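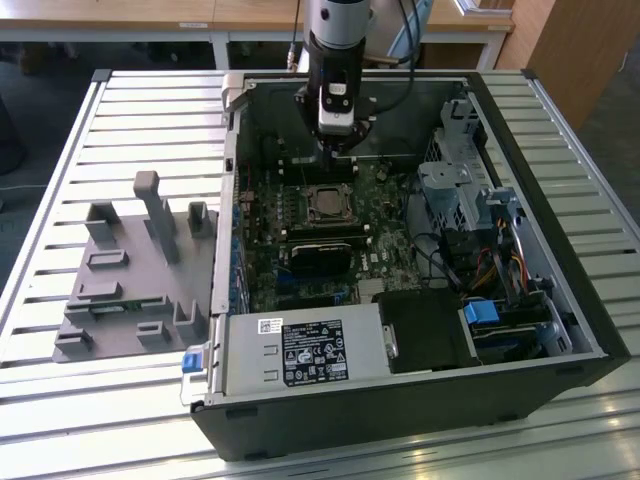

Recommissioning an old Dell tower: memory order, socket, coin cell

Sunday, posted by rarkance_bench
Reading time: 2 min

Case is on its side, panel off, CPU out. Before I order parts I want opinions on the sequence. Current plan is coin cell first, then processor, then memory. Power supply stays in. The machine is going to run a label printer in the Ondell stockroom, so it needs to be boring and stable. Budget is 80 for everything.

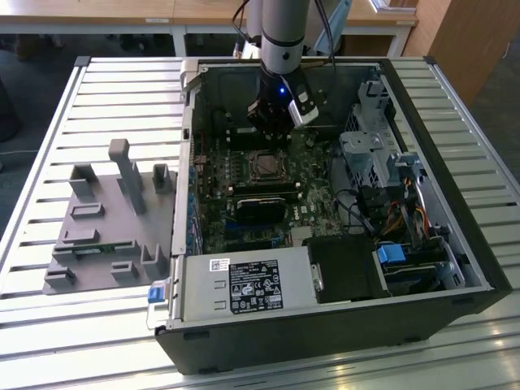

Hardware > Desktops > Repair

slotted_screw wrote:
Processor before anything else. An empty socket is the most fragile thing in that case and you don't want to be working over it. Check the contacts under a lamp at a low angle. If any are bent, stop and price another board.

magi_parts wrote:
Disagree on the order. Change the coin cell first, while there's space for your fingers. Put a cover on the socket and it can wait. I do them this way at Mägi and have had 2 damaged sockets in 300 boards, both of them damaged on arrival.

slotted_screw wrote:
A cover is fine if he has one. Most people lay a piece of card over it and then lean on the card.

rarkance_bench wrote:
I have a cover. Next question is memory. Four slots on each side of the socket and I own four matched sticks. Two per side, or all on one side?
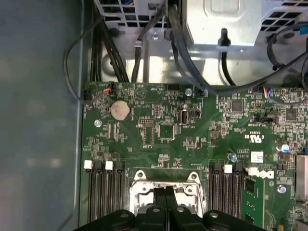
osex_611

Two per side is my guess, but look up the service manual for the exact model. Population order on eight-slot boards varies, and the wrong order can give you a short count or no POST. Start with the minimum the manual allows, get into setup, then add the rest.

Measure the old coin cell before you throw it out. Under 2.8 V, replace it. Write down the BIOS settings if it will still boot with the CPU back in, particularly the SATA mode.

slotted_screw wrote:
Agree with all of that except measuring the cell. They cost next to nothing. Replace it.

rarkance_bench wrote:
Manual downloaded. Will do cell, CPU, minimum memory, then the rest. Paste arrives Tuesday.

Related threads
Tower PSU fan ticks at idle
Drive cage rattle, foam or rubber?
Label printer drops off USB overnight
Which thermal paste for a machine that never gets opened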